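Udasness Court Intrigue – readme

Udasness is a dialogue and quest overhaul for the island hold of Musness. It adds 1,278 lines of text, 465 of them voiced, and gives the jarl's court something to do besides stand near the throne and cough.

The base game has the jarl inherit the seat from a cousin and then never mention it again. With the mod installed, the cousin is back, living above the chandler's shop and writing letters. You can deliver the letters, read them first, or sell them to the steward, who pays 200 gold and remembers that you offered. 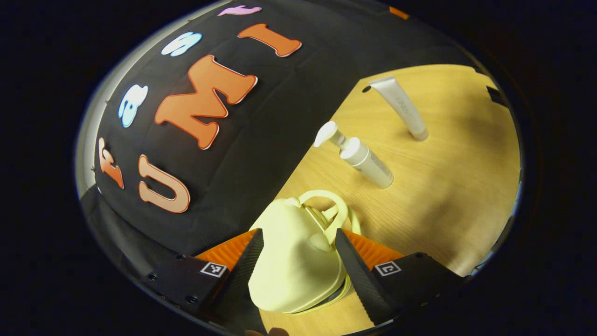 Page last changed: September

Installing

Unpack the archive into your data folder and load it after Plitevham Roads. If you load it before, the cousin spawns in the harbor. He can't swim.

Start the quest by talking to the steward at court any time after 8 p.m. Before that he is at dinner and will say so, at length.

Known problems

The 2 guards at the east gate still greet the old jarl by name, even if you have deposed him. Some players have asked me to keep this.

Figueiredo's weather mod works fine, except that it rains during the coronation – indoors.

Removing the mod mid-quest leaves you holding a sealed letter that can't be dropped, sold or read. Make a save first.

License

Free to use and translate. Please don't reupload it with the cousin made handsome.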